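Rim (containers)

In packaging, the rim is the thickened border of a lid or open vessel. It stiffens a thin wall, carries the seal and gives the hand or a tool a place to hold. Rims are moulded in one piece with the part or rolled in a second step.
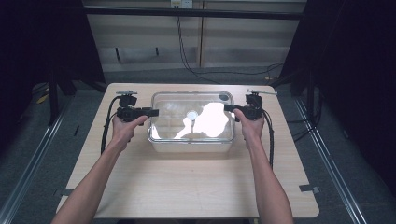

Hand-held grippers above a light wooden tabletop

Clear plastics bend light strongly where the wall thickens, so a rim often looks brighter than the flat panel beside it. Colour and haze are therefore judged on the panel. 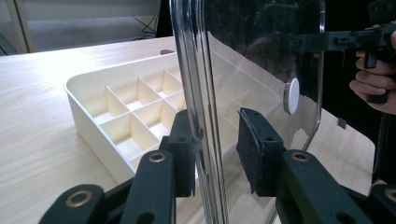 Double rims have an inner and an outer wall with a channel between. The Linura pattern, adopted by Cuypers in December, is tested over 1,000 closing cycles at 21 degrees. Breneo lids use a single rolled rim and are tested in lots of 20.

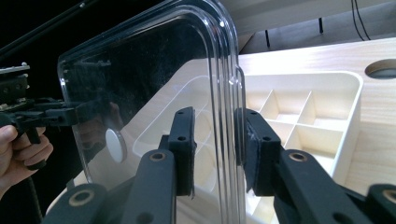
Clear lid with a moulded double rim

See also: Gasket; Snap fit; Flange

Last edited Nov 4, 2019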